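Small parts all over my craft desk – bins or drawers?

Posted by Quintana, 9 Sep 2025

I have beads, clips and spare cords everywhere, and my one deep drawer just swallows them. What do you all use?

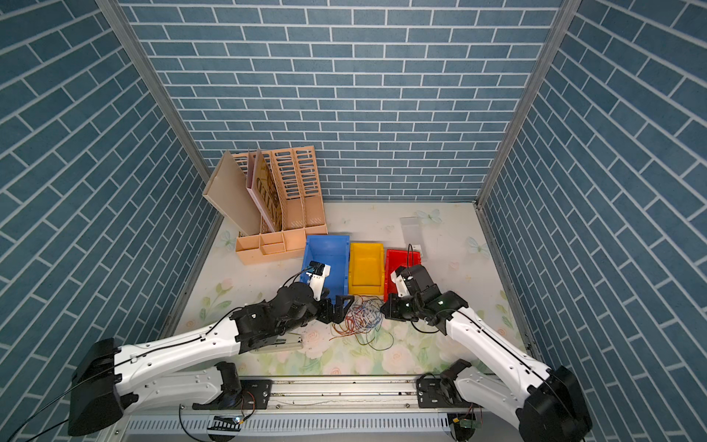
Carkex
Oh, I feel for you! Open bins won me over back in May, and I haven't missed my drawers one bit. Get the kind with a sloped scoop front, in different colors like the blue, yellow and red ones there, and give each color one job – you'll learn them fast.

Plurnulent
drawers, but label them. I have 20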